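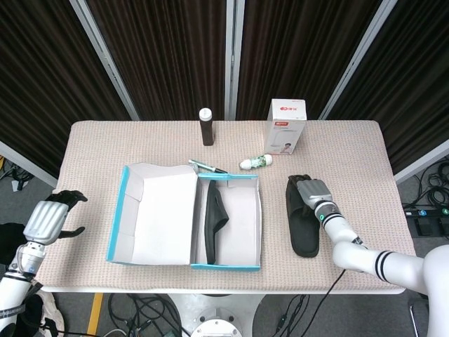 One slide in the box, one on the table

Moving old list workflows to Harkeo: your questions

I get a lot of email about this, so I've put my usual answers on one page. I look after the workflows for our office (purchase requests, leave forms, that kind of thing) and I moved all of them from Sosus to Harkeo this spring.

Can I import my old workflows directly?

Sort of. There's an import button, and it brings over the steps and the email templates just fine. Conditions come across as plain text notes, so you have to rebuild those by hand. I had 32 workflows and most of an afternoon went into the conditions alone – have coffee ready!

Does the history come over too?

No, and I wish I'd known that before I started. My purchase request list had 1,473 items in it, and every one of them arrived with a blank approval history. I exported the old history to a spreadsheet and attached it to the new list, and so far that's been good enough for anyone who asks.

Why does my approver get the same email three times?

Check whether the workflow is set to run on "created" and on "modified". If it writes anything back to the item (a status, say), it sets itself off again. I add a hidden yes/no column called Sent and have the first step check it. If it's yes, stop. 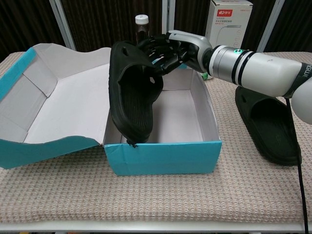

Black slide, open shoe box

My workflow says "Completed" but nothing happened. What gives?

Nine times out of ten it's a person column. Harkeo wants the email address there, and Sosus used to accept the display name. If the lookup finds no match, the step gets skipped without an error. Turn on the detailed log under Settings, run it once, and look for "no recipient". Then turn the log off again, as mine had 1,941 lines in it by the next morning.

Can I run both systems side by side for a while?

You can, and I did, but point them at different lists. I let both loose on the leave form for one day in May and people got approved and declined within the same minute. Oops.

Do I need an admin account?

For the import, yes. For everyday editing, list owner is enough. If the import button is grayed out, it's nearly always this.

Is there a way to delay a step until office hours?

Yes, there's a "wait until" step. It uses the site's time zone and ignores the one in your profile, so test it first. My 8 a.m. reminders were going out at 2 a.m. and I heard about it.

What about the Charvát and Erano connectors?

I use the Charvát one for PDFs and it's been fine, a little slow on long forms. I haven't tried Erano at all. If you have, drop me a line and I'll add your notes to this page.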